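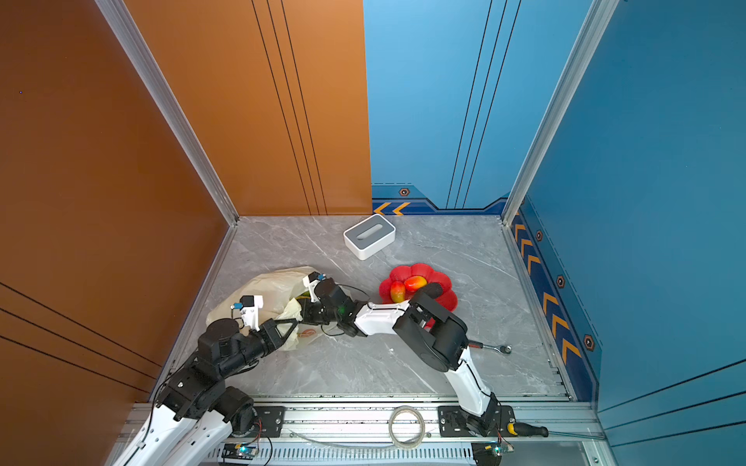

Figure 1. Two-arm cell with both grippers at the bag, plate and fruit beside.

Handout 4: Looking after the Tosivitz cell

Welcome back, everyone! Today we move from programming the cell to keeping it healthy, and I'll admit this is my favorite part of the course (you may feel differently once you've cleaned a cable loop or two).

Start at the front rail. Both arms stand on black mounting plates, and everything the arms do depends on those bolts. Go over them every 200 cycles with the torque wrench from the Nandix drawer, always working corner to corner, and write the reading in the log even when nothing has moved. If a plate has shifted at all, stop and redo the base calibration before you run anything else.

Next come the wrists. Each arm carries its own little white camera near the gripper, and a camera that has been nudged will spoil a whole afternoon of grasps without ever raising a fault. Wipe the lens, check the bracket with a fingertip, and run the Mokgethi alignment routine, which takes 8 minutes. Yes, you do have to stay and watch it.

Then follow the cables with your eyes from base to wrist. The loops at the joints need enough slack for a full turn but shouldn't snag on the other arm, and the worst place for that is when the two grippers meet over something soft, like a bag. Swing each joint slowly by hand, power off, and look for rubbing.

Last, clear the rail and floor of tools and tape before you re-enable the drives. I say this every February and I'll say it again now!

Full service is due at 3,000 cycles. Our counter stood at 349 on August 20, 2025, so your group will mostly be doing the short check. Please read the Braltmont gripper sheet before lab.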